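¿Ya pueden las máquinas guardar la compra?

Imprimir esta entrada
Enviar por correo electrónico

Llevo diecisiete años viviendo en España y todavía traduzco en la cabeza cuando estoy cansada, así que pido paciencia con mis preposiciones. El tema de hoy me persigue desde mayo, cuando mi marido volvió del supermercado, dejó cuatro bolsas encima de la mesa de la cocina y preguntó en voz alta cuándo iba a venir el robot que nos prometieron de niños.

En mi casa lo prometía mi tío. En Brno, cuando yo era pequeña, él trabajaba en una fábrica de piezas para bombas de agua y contaba que un día las máquinas harían primero el trabajo de él y después el de mi madre, o sea, la cocina, la colada y las camas. La primera mitad se cumplió bastante pronto. La segunda, no. Mi madre tiene hoy un lavavajillas muy bueno, pero los platos los mete ella.

Para esta entrada he hablado con dos personas que saben más que yo. La primera es Bohumila Brabec, compañera mía de la universidad, que lleva la planta de embalaje de Clindel, una empresa que prepara cestas de fruta y lotes para hoteles. La segunda es Teemu Pelkonen, un finlandés que instala células robotizadas y que antes trabajó en Hämäläinen, un taller de maquinaria donde, según él, se bebía más café que en todo el resto de Finlandia.

A Bohumila la llamé un jueves por la tarde, con el ruido de las cintas detrás. Le pregunté cuántas personas tiene en la línea de las cestas y me contestó que treinta y cinco en temporada alta. En la línea de al lado, donde se cierran cajas de cartón iguales, tiene a dos, y las dos vigilan máquinas. La diferencia entre las dos líneas me parece casi toda la respuesta a la pregunta de mi marido. La caja viene siempre con la misma medida y en la misma posición. La cesta lleva una piña, tres o cuatro manzanas, uvas, un limón con su hoja, y cada pieza ha crecido como ha querido.

Hace dos inviernos probaron en Clindel un brazo con ventosa, un modelo que se llamaba Naton. Bohumila lo recuerda con cariño y con un poco de rabia. Con las naranjas iba bien. Con las manzanas también, siempre que estuvieran separadas. Pero cuando la fruta venía amontonada en la caja, el Naton bajaba, tocaba dos piezas a la vez, no hacía el vacío y volvía a subir sin nada. Luego lo intentaba otra vez en el mismo sitio. «Parecía mi padre buscando las gafas», me dijo. De cien cestas que le pusieron como prueba, terminó setenta y siete sin ayuda.

Aquí tengo que corregirme: en mi primer borrador escribí 777, y habría sido una máquina bien trabajadora. Son setenta y siete de cien.

A mí setenta y siete me pareció un resultado estupendo. A ella no. Cada cesta que queda a medias obliga a parar, a que una persona se acerque, mire qué ha pasado, la termine a mano y ponga de nuevo la máquina en marcha. Con ese ritmo las personas hacían el doble de cestas y además protestaban menos. Devolvieron el brazo en primavera.

Teemu es más optimista, pero él vive de esto y lo reconoce. Su explicación es que antes se programaba cada movimiento (ve a este punto, cierra, sube, ve a este otro punto) y que ahora se enseña con ejemplos. Alguien guía los brazos muchas veces haciendo la misma tarea, todo se graba, y el sistema aprende de allí a hacer algo parecido cuando las cosas no están exactamente en su lugar. Le pregunté cuántas veces son muchas. Se rió y me dijo que siempre son más de las que uno ha presupuestado.

También me explicó por qué se practica tanto con fruta de juguete. Un tomate de verdad dura poco en esas manos. La fruta artificial pesa menos, no mancha, y al día siguiente sigue teniendo la misma forma. El inconveniente es que después la pinza se encuentra con un melocotón maduro y no sabe que tiene que ser delicada. Yo le dije que mis hijos tampoco lo saben.

Lo que más me sorprendió de nuestra conversación fue la cuestión del amontonamiento. Yo creía que lo difícil era reconocer el objeto, decir «esto es un limón». Teemu dice que esa parte está bastante bien resuelta. Lo difícil viene cuando las cosas se tocan y se tapan entre ellas. Una mano humana empuja un poco con el meñique, aparta lo que molesta y agarra con los otros dedos, todo sin pensarlo. Hice la prueba en mi frutero y es verdad: para sacar una mandarina del fondo muevo casi todas las demás, y jamás me había dado cuenta.

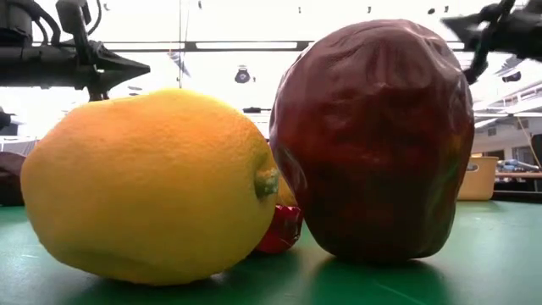
Última modificación de esta página: en mayo, por la tarde

Fíjense en el hueco entre el limón y la pieza de color granate que parece una manzana arrugada. Metida allí, muy abajo, hay una cosa roja y brillante que podría ser un pimiento pequeño. Para mí es sacarla con dos dedos. Para una pinza negra y puntiaguda como la que se ve encima del limón, yo no sabría ni por dónde entrar. Le pregunté a Teemu y me dijo que él empezaría por mover el limón, lo cual ya son dos tareas en lugar de una.

Y detrás está la cesta, que en una cocina sería el final de la historia. Guardar la compra es sobre todo esto: coger una cosa, decidir dónde va y dejarla sin romper la de abajo. En mi casa hay que añadir la bolsa que se pega a los dedos, la puerta de la nevera que se cierra sola y el gato.

Existe una empresa pequeña, Brikard, que ofrece un carrito con brazo para recoger el suelo de una habitación. Teemu lo vio en una feria y dice que recogía bloques y calcetines a una velocidad que él llamó «de domingo». Le pregunté si lo compraría. Contestó que lo alquilaría una semana, por curiosidad, y que después seguiría recogiendo él. Bohumila, en cambio, me pidió el nombre y que se lo escribiera bien.

Mi opinión de persona no técnica es que en los talleres va a llegar antes que en las casas, porque en el taller se puede arreglar el mundo para la máquina: poner la luz siempre igual, la mesa siempre despejada, la caja contra un tope. Nadie quiere vivir en una cocina con topes. A mi marido le he dicho que calcule todavía unos años y que mientras tanto los huevos no van debajo de las patatas.

Si alguno de ustedes trabaja con estas máquinas y he escrito una barbaridad, escríbanme y la corrijo. Las faltas de español también, pero esas con cariño, por favor.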